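Gratbridge laundry sets out budget for robot sorting cells

Aug 16, 2026

By the business desk
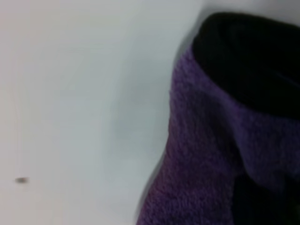 Gratbridge, the textile rental and laundry company, plans to buy robot sorting cells for its Brirkville plant and has set out how the money will be spent over the next two financial years.

The company said the first order would cover two cells, with an option on four more. Each cell has one arm, a camera mounted at the wrist, a pale worktop and a conveyor feed. The arms will pick single items from mixed loads and pass them to the right wash line.

Soline, which makes the cells, will supply the equipment on a lease with a right to buy at the end of the term. Gratbridge had looked at buying outright but decided against it after a review of its cash position in June. The lease payments will come out of the plant's running costs, leaving the capital budget free for a new boiler and repairs to the loading bay roof.

Brirkville handles towelling, robes, fleece and knitted goods for hotels, gyms and care homes. Flat sheets and pillowcases already go through automatic feeders and are not part of the project. Soft items have been harder to automate. They fold in on themselves, and a robot has to find an edge or an opening before it can lift one cleanly.

Under the terms agreed with Soline, each cell must sort 2,000 items in a shift before Gratbridge accepts it. The supplier will have 85 days from delivery to reach that figure. If it does not, the company can send the cell back and pay only for transport and installation.

The test load will be made up of 149 types of article taken from the plant's own stock, including dark and two-coloured pieces. Gratbridge asked for these to be added after an earlier supplier's system, tried at another site, did well on white towels and poorly on anything with black in it.

Trial picking on soft goods is already under way. Gratbridge said the results so far were good enough to place the first order but that it would not commit to the option until the acceptance tests were finished.

A separate sum has been put aside for building work. The sorting hall needs a level floor under the cells, new power points and a compressed air line. The air line has turned out to be the most expensive of the three, as the existing compressor is at the far end of the site and is close to its limit. The company is getting prices for a second, smaller unit next to the hall.

Spare parts are included in the lease for the first two years. After that Gratbridge will hold its own stock of gripper fingers, cables and camera covers. Lint is expected to be the main cause of stoppages, and the maintenance plan allows for the covers to be cleaned at every shift change.

The company will also pay for 30 staff to be trained in running and clearing the cells. Training will be held on site and in working hours. Gratbridge said no jobs at Brirkville would be cut as a result of the first order. Workers moved from the sorting tables will go to packing and quality checking, where the plant has had open posts since last year.

Staff representatives have asked for the same promise to cover the option. The company said it would answer when it decided whether to go ahead with the further cells.

Gratbridge compared bids from three suppliers. Bühler, an engineering consultancy hired to advise on the purchase, scored them on picking speed, floor space, energy use and the cost of service visits. Soline's bid was not the cheapest, but its cells were the smallest and could be fitted without moving the existing wash lines. Moving the lines would have meant closing part of the plant for several weeks.

Energy costs were given less weight than in earlier projects. The consultancy found that the arms would use little power compared with the dryers, and that differences between the bids were too small to affect the choice.

Delivery of the first two cells is planned for early next year, once the floor has been laid. The order for building work has yet to be placed.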